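Folding and Stacking: Your Questions, My Answers

Last updated 2024-04-22

I get a lot of mail about laundry. More than I ever got about curtains, and I wrote about curtains for years! Most of it comes down to the same handful of questions, so I've put my answers in one spot. I'm a person with a small house, one linen closet and a bed that doubles as my folding table, so take all of this as one household's way of doing things.

Why do you fold on the bed?

Space, mostly. My kitchen table is always covered in something, and the top of the dryer is too narrow for a blanket. The bed is wide, it's at a decent height for my back, and (this is the sneaky part) I can't go to sleep until the pile is gone. If your bed is low, try kneeling on a cushion. My sister-in-law swears by an ironing board, but I've never gotten a throw blanket to stay on one.

Do you put something down first?

I leave the bedspread on and fold right on top of it. A plush blanket is great for this. It grips a little, so the stack doesn't go skating off when you lean on the mattress. On a slick comforter I'd lay a towel down.

What goes on the bottom of the stack?

The thick, squashy stuff. Plush first, then fleece, then your flatter fabrics, and the lightest thing last. I used to do it the other way around, with the T-shirts on the bottom, and every shirt came out looking like it had been sat on. Plush doesn't care. You can park a whole week of laundry on it, give it a shake, and it fluffs back up.

Can clothes and blankets share a pile?

Sure, if they're headed to the same room. I sort by where things live and let the types mix. One bedroom, one stack, one trip down the hall. Where I do split things up is lint: a new fleece sheds like a cat for the first few washes, and you don't want it pressed up against anything dark. Once it settles down it can join the others.

Does the top piece have to be folded neatly?

Nope! The top layer is the one I'm going to pick up first anyway, so it gets a loose fold and a pat. In my last pile that was a soft light blue thing laid slantwise over a dark gray one, with an olive-mustard fleece and some pink and white plush underneath, and I left it just like that.
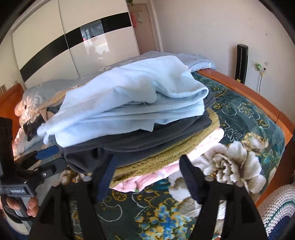
How high can I go before it falls over?

Lower than you think. I stop when the stack is as tall as my forearm is long, and with blankets you get there fast. If it starts to lean, don't push it straight from the side. Lift off the top half, turn it so the thick folded edges face the other way, and set it back down. Folded edges are fatter than open ones, so when they're all on one side you get a ramp.

How do you fold a plush blanket so it isn't a giant marshmallow?

Lay it flat, fold it in half the long way, and smooth it with your forearms. Hands leave little dents, forearms push the air out. Then in half again the long way, and then thirds toward the middle. Press between every fold. It'll still be rounded on the end, that's just how plush is, and I gave up fighting it a long time ago.

My shelf is 17 inches deep. Will a throw fit?

Mine is 17 inches too, what are the odds. A regular throw fits if you finish with thirds. If you finish with halves it pokes out and the closet door won't shut. Fold one, carry it to the closet, test it, and then do the rest to match. I've refolded a whole stack because I skipped that step and I was not in a good mood afterward.

What about hems that curl?

Soft knits do this, especially at the bottom edge. I tug the hem gently while the piece is still a tiny bit warm from the dryer and fold it with the curl facing in. If it has cooled off already, a damp washcloth run along the edge helps some. Ironing a fuzzy fabric is a bad idea, ask me about the shiny stripe on my old robe.

Do you use bins or bags?

I have two Lorkel canvas bins on the closet floor for the winter blankets, and everything else goes on open shelves. I tried the Urnness vacuum bags one June when I was putting the heavy things away. They do squash everything flat, but my fleece had creases in it until Thanksgiving, so now I only use them for pillows. Someone wrote to ask about the Imerico shelf dividers. I own four. They're fine for sweaters and useless for plush, which just leans on them until they pop off.

Which detergent for fleece?

Whatever you already buy, but less of it. Too much soap is what makes fleece go stiff and kind of crunchy. I use the plain Desmet liquid, half a capful, cold water, inside out. No fabric softener. Low heat, and take it out while the seams are still a little cool.

Do dark blankets need to be washed alone?

The first two or three times, yes. My dark green one turned a white pillowcase the color of pond water. These days it goes in with jeans.

How often do you wash the bedspread if you're folding on it all the time?

Every other week, and more if the dog has been up there. The laundry going on it is clean, so folding doesn't dirty it much. It does pick up lint, and a dry rubber glove dragged across it takes care of that better than any sticky roller I've bought.

How many blankets is too many?

You're asking the wrong person. My rule is that if I can't close the closet, one goes to the animal shelter. Call yours first, though. Mine takes fleece and towels but won't take anything with stuffing in it.

Can I send you a question?

Please do! The comment form is at the bottom of the page. There were 156 comments waiting the last time I looked, so I'm slow, but I do read them. Fitted sheets have their own page, with the long argument about corners underneath it.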